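하모타리(Hamotari) 액체 시료 소분실 계약직 작업원 모집

모집 부문: 소분·계량 작업원
근무지: 서른스테드(Cirnstead) 후도프동(Hudov) 1층 소분실
고용 형태: 기간제 계약직, 계약 기간 12개월
모집 인원: 3명
접수 마감: 7월 말일 오후 6시

모집 배경

하모타리는 교육기관과 소규모 공방에 색소 수용액, 세척액 희석품, 점도 비교용 시료를 공급한다. 후도프동 소분실은 원액을 받아 소형 용기에 나누어 담고 라벨을 부착한 뒤 출고 선반으로 넘기는 공정을 담당한다. 아와스티(Awasthi) 교육용 키트의 납품 물량이 7월부터 늘어남에 따라 작업원을 추가로 모집한다. 아와스티 키트 1차 납품분은 835세트이며, 세트마다 색이 다른 수용액과 빈 용기, 계량 도구가 포함된다.

이번 모집은 소분실 현장 작업에 한정한다. 배합비 설계, 원액 구매, 거래처 응대는 다른 부서의 업무이므로 지원 시 혼동하지 않기 바란다.

담당 업무

작업 지시서 확인 및 원액 로트 번호 대조
주사기, 비커, 계량컵을 이용한 소분 작업
용기 외관 검사(균열, 입구 변형, 이물, 마개 체결 상태)
충전량 확인 및 기준 이탈품 분리
라벨 출력, 부착, 부착 위치 검사
작업대 세척, 도구 세척 및 건조대 정리
소모품 재고 기록(용기, 마개, 주사기, 장갑, 흡수지)
작업 일지 작성 및 다음 조 인계

업무 비중은 소분과 검사가 가장 크고, 세척과 정리가 그다음이다. 라벨 작업은 납품 직전 기간에 집중된다. 작업원은 한 공정에 고정되지 않으며 조장이 작성한 배치표에 따라 공정을 순환한다.

취급 품목

취급하는 액체는 식용색소 수용액, 글리세린 수용액, 중성세제 희석액이다. 강산, 강염기, 인화성 용제는 소분실에 반입하지 않는다. 다만 색소 수용액은 피부와 의복에 착색되며, 글리세린 수용액은 바닥에 흘렸을 때 미끄럼 사고의 원인이 된다. 품목별 물질안전보건자료는 출입문 안쪽 보관함에 비치되어 있고, 입사 첫날 교육 시간에 열람한다.

색소 또는 세제 성분에 접촉성 알레르기가 있는 경우 면접 시 고지해야 한다. 고지 내용은 공정 배치에만 사용한다.

지원 자격

필수
고등학교 졸업 또는 동등 학력
한국어 작업 지시서를 읽고 일지를 작성할 수 있는 자
색 구분이 가능한 자(교정 후 기준, 면접 시 색 배열 검사 실시)
서서 하는 작업과 앉아서 하는 작업을 교대로 수행할 수 있는 자
근무 중 손톱, 반지, 손목 장신구 제한에 동의하는 자

우대
실험실, 조제실, 식품 제조 현장의 계량 업무 경력자
주사기 또는 피펫 사용 경험자
스프레드시트에 재고 수량을 입력하고 합계를 검산할 수 있는 자
화학, 식품, 보건 계열 전공자

경력은 필수 조건이 아니다. 경력 증빙이 없는 지원자도 실기 결과로 평가한다.

근무 조건

근무 시간은 오전 9시부터 오후 5시까지이며 정오부터 오후 1시까지 휴게한다. 오전과 오후에 각각 짧은 휴식 시간이 있다. 야간 근무는 없다. 납품 직전 기간에는 연장 근무가 발생할 수 있으며, 연장 여부는 전날 정오까지 공지하고 개별 동의를 받는다.

급여는 시급제로 지급하고 4대 보험에 가입한다. 시급은 면접 통과자에게 서면으로 제시하며, 수습 기간에도 감액하지 않는다. 식대는 근무일마다 3,000원을 별도로 지급한다. 구내식당은 없으나 2층 휴게실에 냉장고와 전자레인지가 있다. 작업복, 보안경, 니트릴 장갑은 회사가 지급한다. 작업화는 앞이 막히고 밑창이 미끄럽지 않은 것을 개인이 준비한다.

소분실 내부는 음식물과 음료 반입을 금지한다. 개인 음료는 휴게실에 보관한다. 소분용 컵과 음용 컵의 혼동을 막기 위한 규정이며 예외를 두지 않는다.

수습 및 교육

입사 후 첫 달은 수습 기간으로 한다. 첫날은 안전 교육과 시설 안내를 진행하고, 이후 물을 이용한 주사기 계량 연습을 거쳐 색소 수용액 작업으로 넘어간다. 계량 연습은 저울 측정값으로 판정한다. 판정 기준에 미달하면 연습을 반복하며, 반복 횟수 자체는 평가에 반영하지 않는다. 교육은 소분실 조장 쿠숨 삭세나(Kusum Saxena)가 담당한다.

전형 절차

서류 심사, 실기, 면접 순으로 진행한다. 실기와 면접은 같은 날 소분실에서 실시하고 결과는 개별 통보한다.

실기 과제는 다음과 같다. 지원자는 지급된 액체를 빈 투명 컵에 지정량만큼 옮기고, 남은 양을 기록지에 적은 뒤, 사용한 도구를 바구니에 분류한다. 평가 항목은 충전량 편차, 흘림 여부, 기록의 정확성, 종료 후 작업대 상태이다. 작업 속도는 제한 시간 초과 여부만 확인한다.

작업대 구성

흰색 상판의 테이블을 앞뒤로 붙여 사용한다. 앞 테이블에는 노란색 액체가 일부 담긴 사각 투명 유리병과 투명 플라스틱 컵이 있고, 용품은 대부분 뒤 테이블에 놓인다. 뒤 테이블의 청록색 플라스틱 바구니 앞에 눕혀 둔 것은 대형 투명 플라스틱 주사기이다. 노트북도 같은 쪽에 둔다.
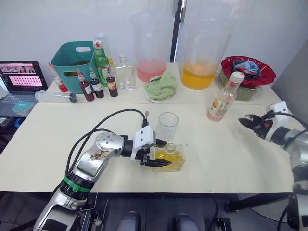 제출 서류

이력서 1부(사진 불필요)
지원 동기와 근무 가능 시작일을 적은 문서 1부(분량 자유)
경력 증명서(해당자에 한함)
자격증 사본(해당자에 한함)

서류는 PDF로 제출한다. 파일명에는 지원 부문과 성명을 기재한다. 주민등록번호, 가족 사항, 신체 치수는 기재하지 않는다. 해당 항목이 포함된 서류는 반려 후 재제출을 요청한다.

접수 방법

회사 채용 페이지의 지원서 양식에 서류를 첨부하거나 후도프동 1층 안내 창구에 밀봉하여 제출한다. 창구 접수는 오전 10시부터 오후 4시까지 가능하다. 우편 접수는 마감 시각까지 도착한 서류에 한하여 인정한다.

유의 사항

제출 내용이 사실과 다를 경우 채용을 취소할 수 있다.
적격자가 없을 경우 모집 인원보다 적게 선발할 수 있다.
불합격자의 서류는 결과 통보 후 파기하며, 반환을 원하는 경우 통보 전에 신청해야 한다.
실기 당일에는 소매가 좁은 상의를 착용한다. 색소 착색에 대한 의류 보상은 하지 않는다.
건물 주차장은 납품 차량 전용이므로 대중교통 이용을 권장한다.

문의

채용 일정 및 서류: 인사 담당 모히트 자이스왈(Mohit Jaiswal)
업무 내용 및 실기: 소분실 조장 쿠숨 삭세나(Kusum Saxena)

문의는 채용 페이지의 문의란을 이용한다. 소분실에는 작업 시간 중 외부 전화를 연결하지 않는다.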